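Thread on the gripper module for the second-year robotics project. Posting it in bits between runs, so the order may be a little odd.

The brief from the module: collect demonstrations of household tidying with a hand-held two-finger gripper, train a small policy on them, then run it on the arm in the Hadgu lab. Marks are for the data and the write-up. The arm run is worth less than people assume.

My share is soft objects going into open boxes. The other group has rigid objects and finished early. I am told this is unrelated.

Target for the term was 2431 demonstrations across all groups. The number came out of a spreadsheet dividing lab hours by average clip length. It has no statistical meaning, but it's in the marking scheme now, so we use it.

Logging goes through Zoltton, which the department runs on its own server. It stores finger width, pose and video on one clock. If the clocks drift by over 8 milliseconds it rejects the clip. This is annoying in the session and very useful a week later.

Current object is yarn. A ball in its paper band behaves as two materials. Grip the band and it acts like a weak cardboard tube. Grip above the band and the strands shift under the pads, and the finger width tells you very little about how firmly you have hold of it.

So I'm labelling grasps by contact region: band, strands, or mixed. Mixed is the awkward one. One pad on paper and one on wool gives a ball that can turn as it comes up.
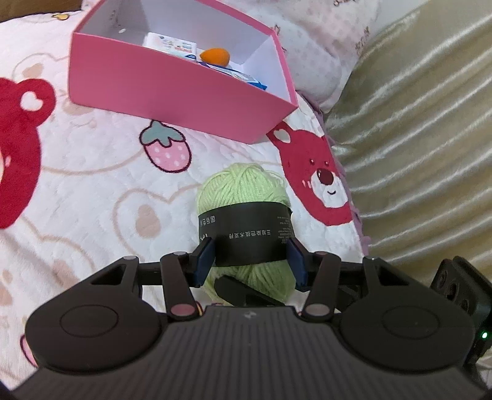 Finger width is logged at the moment the operator stops closing, then again once the ball is clear of the surface. The difference between the two is my slip measure. It is crude. It also correlates better with failed places than anything I tried from the video.

Surface matters more than I had allowed for. On a bench the ball rolls away from the first pad to touch it. On quilted bedding it sits in a dip and stays put, but the fingertips can catch the fabric if you come in low. Come in steeper on bedding. The policy will have to learn that from the approach angle, as there's no force sensor on this tool.

Patterned bedding is a separate problem. The segmentation model we were given (Florkero, the small one) likes printed faces and will mark a cartoon as an object with complete confidence. I've stopped correcting these by hand. They go in a reject list and I retrain on it overnight.

Note for anyone doing the same module: rotate the box between clips. My first batch had it square to the operator every time, and the policy learned one placing direction and nothing else. Anything up to 180 degrees is fair, provided you can still reach without crossing your wrists.

Also leave things in the box. An empty box is an easy target and the policy gets lazy about height. With a few items already in there it has to come over the rim and choose a gap.

On closing speed: slow is not safer with wool. Very slow closing pushes the ball along before the second pad arrives. A moderate, even close gave me the cleanest width traces. Will put the plots in the Flastel repo once I've fixed the axis labels.

Things I would change if starting again: fix the label names before the first session, write the approach angle into the clip name, and charge both batteries. We have 2 and I have twice arrived with neither full.

Next up is socks, in pairs and single. Same box, same labels, except "band" becomes "cuff". Training job is queued for 6 pm and I'll add the loss curve to this thread when it finishes.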